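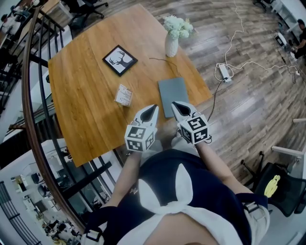 Sadia Afridi was tired of booking a sitter every time she wanted an evening out in Drudley, and she told the Mengal Arts Trust as much in January. Her remark is among 549 responses to the Trust's survey on opening hours, the results of which are published today.

The Trust will extend hours at its Trostside building from 13th May. Galleries will stay open until 8 p.m. on Saturdays, and children under 15 will be admitted free with an adult. Family tickets for the evening program are priced at $29.

"Residents asked for later hours and lower prices, and the board has approved both," said Orla Gilmartin, director of the Trust. "We expect the Saturday evenings to be busy — visitors coming by car should allow extra time to park."

The first evening opens with a talk on local printmaking by Khalil Nimri, followed by a drawing session limited to 30 places. Advance booking is required for the drawing session only.

Weekday hours are unchanged. The survey results may be read at the Trostside front desk.

Media contact: Xiaoqing Lu, Mengal Arts Trust, Drudley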